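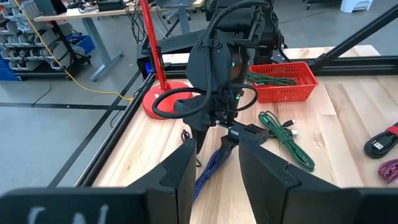 Trastar Task Lamp Replacement Cable Kit

Made by Šimko for the Trastar bench and desk lamps
Order code: Flastbridge 112
Revised 16 December 2022

Overview

The kit replaces the supply cable, strain relief and inline switch on Trastar lamps with a weighted base. It fits the clamp version too, but the clamp bracket has to come off first and the two bracket screws are not included. Lamps sold under the Fider name use a narrower cable entry and need the Fider adapter ring, ordered separately.

The cable is supplied cut to length with the switch already fitted. The lamp end is stripped and tinned. Do not shorten the cable at the lamp end, as the strain relief grips a molded collar placed 100 mm from the tip.

Kit contents

Supply cable with plug and inline switch
Strain relief, two-part, with locking nut
Terminal block
Cable ties, 3
Base pad, self-adhesive

Fitting

Unplug the lamp and let the head cool. Lay it on its side on a soft cloth and peel back the old base pad. The cover plate is held by a single center screw. Older plates are often stuck to the pad adhesive and can be eased off with a plastic scraper; a metal blade will mark the paint.

Note the position of the conductors in the old terminal block before loosening them. Feed the new cable through the entry from outside, close both halves of the strain relief over the collar, and run the nut up by hand, then a further half turn with a wrench. Over-tightening splits the nut. Connect the ground conductor first and leave it slightly longer than the other two.

Pull firmly on the cable from outside. If the collar moves, open the strain relief and seat it again. Refit the plate, clean off old adhesive with rubbing alcohol, and apply the new pad.

Compatibility

Trastar bench lamp, all base colors: fits
Trastar desk lamp, weighted base: fits
Trastar desk lamp, clamp: fits, see Overview
Trastar floor lamp: does not fit
Fider desk lamp: adapter ring required

Lamps made before the April change to the base casting have a plate with no locating tab. The kit fits these, but the terminal block must be secured with one of the cable ties.

Ordering and returns

Kits are sold singly. Opened kits can be returned if the cable has not been cut. Trade orders go to Štěpánka Murín; fitting questions to Bořivoj Baláž in the Flastbridge workshop.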